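Home | Projects | Data | Code | Contact

Category: Datasets > Manipulation > Multi-view

# Vosten-Sorter: paired fixed and wrist views for grasp selection

## Summary

Vosten-Sorter is a set of 1,000 grasp attempts on foam blocks, collected to test whether a wrist view helps a policy choose where to close a parallel gripper. Each attempt has two color streams, joint positions, gripper width and a success label. The set goes with the Setano baseline code and uses the same file layout, so the loader needs no changes.

## Method

The Setano policy takes one crop from each camera and predicts a grasp point, a yaw angle and a closing width. The crops go through separate encoders and are joined before the last two layers. There is no depth input. An object name is given as text at the start of every attempt.

Training uses 600 attempts. The rest are held out and are split by layout, so no starting layout is shared between training and test.

Three variants were trained:

- `fixed`: fixed camera only
- `wrist`: wrist camera only
- `both`: both cameras, joined late

All three use the same seed list and the same number of updates.

## Views

The fixed view covers the foam slab and the floor of the enclosure. The wrist view is narrower and moves with the arm. An object can be hidden in one stream and clear in the other, and labels are therefore stored per stream.

Fixed camera first, wrist camera second; the red arch is in both.
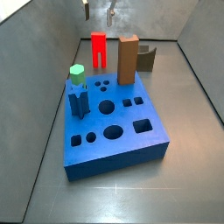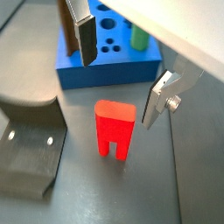 ## File layout

```
vosten_sorter/
 attempts/
 0000/
 fixed.mp4
 wrist.mp4
 state.npz
 meta.json
 splits/
 train.txt
 test.txt
```

`state.npz` holds joint positions in radians and gripper width in meters. `meta.json` holds the target name, the layout ID and the success label. Timestamps are in seconds from the start of the attempt. The two videos share one clock.

## Labels

An attempt is a success if the target is lifted clear of its support and held until the arm stops. A lift that also carries a second object is a failure and has the flag `double`. If the target tips over before the fingers close, the attempt is kept and has the flag `tipped`.

Visibility is marked as `clear`, `partial` or `hidden` for each object in each stream. There are 114 attempts in which the target is marked `hidden` in the fixed stream at the first step.

## Results

On the held-out split, `both` had the highest success rate and `fixed` the lowest. Most of the gap comes from targets standing behind a taller piece. For targets in open floor space the three variants were close, and we do not claim a difference there.

The `wrist` variant often failed at the start of an attempt, when the target was outside its view. Adding a fixed 90-degree wrist turn before the first prediction recovered part of this loss. The turn is off by default (`--scan 0`).

## Known issues

- Finger shadows change with arm pose and affect the dark pieces most.
- Blue pieces on the blue slab have the least reliable visibility labels.
- One gripper and one enclosure only. Transfer to the Nyamweya bench has not been tested.

## License

Data: CC BY 4.0. Code: MIT.

Fustbridge Manipulation Group | Contact | Report a data error | Back to top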